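Participants are sought for a study of role assignment in small work teams. Grenetix is recruiting 100 adults for sessions at its Akpalu office, beginning in June. Principal investigator: Omid Nazari. 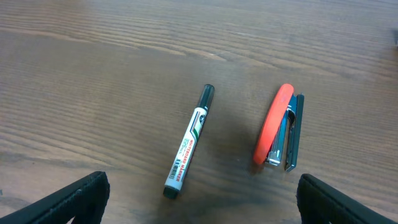

Marker on a wooden tabletop.

Eligibility: age 18 or over, currently employed, and a member of a team that meets at least weekly. Supervisors may apply but will be placed in separate groups.

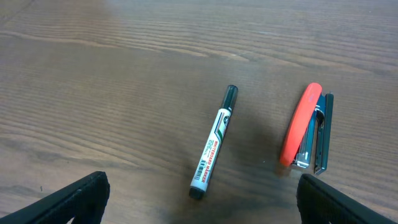

Photo: Stunurico

Each group of four completes two planning tasks and one allocation task under either an assigned or a rotating leader. Sessions last 133 minutes, including a break.

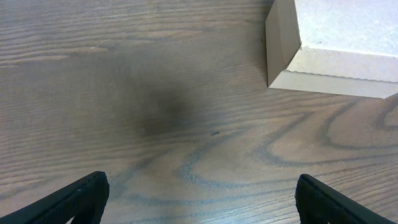

Groups are formed from the returned schedules, and members of the same workplace are not placed together. A questionnaire on workload and decision authority follows the last task.

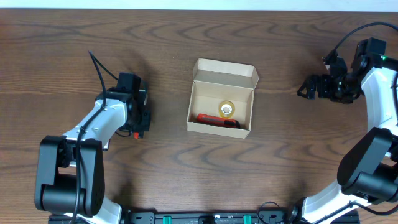
The allocation task requires a group to divide a fixed stock of supplies among competing requests. Stock items are ordinary office goods, such as a roll of clear tape in an open cardboard box. No prior training is needed. Discussion is audio recorded and transcribed without names.

Apply in writing to Behrouz Heydari, Grenetix, Room 625, by 1/16/09.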